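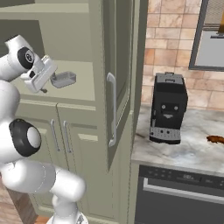

*The simulated arm at a green kitchen cabinet, with a grey tray on the shelf by its gripper.*

## Our morning at the Flosteo open day

2025-02-12

A good crowd of us from the newsletter list went along to Flosteo's open day, and I came home with a notebook full of scribbles and a cold coffee I'd forgotten to drink. If you missed it, do try for the next one! They're hoping for August.

The main draw was the kitchen demo, which runs entirely in simulation. Flosteo's software side, a package they call Menov, builds a kitchen on the computer and lets a simulated arm practise in it: reaching for things on shelves, working round cabinet doors, that sort of job. They had it up on the big wall screen, so even those of us at the back could follow along.

I hadn't expected to enjoy the kitchens themselves so much. The one we spent longest with had sage-green cupboards, a marble worktop and a black coffee machine whose buttons and spout looked very much like a face (several people were fond of it by the end). The team can change the room between runs, with different tiles, different doors and the furniture shifted along a bit, and they told us they get through some 1000 runs overnight when the machines are free.

Then we got on to cupboards, and this was the part where everyone started asking questions at once. Reaching into one sounds so simple. You or I would stick a hand in and feel our way, but an arm has an elbow to park somewhere, and a wrist to turn, and a door edge that is always closer than you'd like.

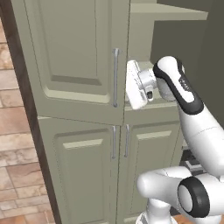

The presenter went through how a path gets planned, joint by joint, and why a position that suits the gripper can leave the rest of the arm in an awkward spot. She was wonderfully patient with us. Someone wanted to know what happens if the arm touches a door, and the answer was that the run is marked down and the planner has another go. Contact is checked all along the arm, so a clumsy elbow counts just as much as a clumsy finger.

After the break there was a hands-on session, with 12 places and a queue for every one of them. We each got to move a shelf up or down in the model kitchen, then set the arm off and see how it coped. I put mine far too high and lost the run straight away. My second go went better, and I'd happily have stayed for six more.

The other talk was from Diệp, a small firm that makes the cabinet models. They explained how hinges and handles are measured from real furniture before being drawn up, and they'd brought a box of handles to pass round. I now look at every cupboard in my own house differently.

Slides from both talks are going into the Feltavar shared folder this week. There's also a sign-up sheet for the August visit in there, so put your name down if you fancy it, and add a note if you could give someone a lift from the station.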